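Can a machine put the shopping away yet?

The head of testing at Otanon, a small firm in Ondlow that tries out robot arms for warehouses and homes, answers the question before I have finished asking it. "No. Not in your kitchen. It might manage in mine if I never moved anything."

Her team has spent since August on one kind of job: picking up a thing and putting it where it belongs. They logged 2972 attempts. The first 500 were thrown out after a fault with the lighting.

"People ask about folding shirts," she says. "I'd be happy with the cutlery drawer. A fork has to go in the right slot, the right way round, and a child of three gets the idea in a minute."

Shop floors are closer, she thinks. Marciniak, a parts supplier, already has an arm filling trays on its night shift. "The trays are always the same and they always sit in the same place. That's most of the battle."

Her own bench work uses foam with shapes cut into it, much like a toddler's toy. A round hole forgives a clumsy approach. A star doesn't, as the piece has to be turned before it will drop.

Would she buy a home robot? "For the price of a car, to put 300 things away badly? I'd get a dishwasher with better racks."

The next round of tests moves to the Cisow site, where the arms will be given real crockery.
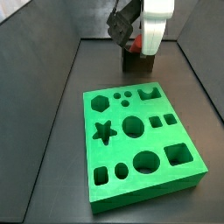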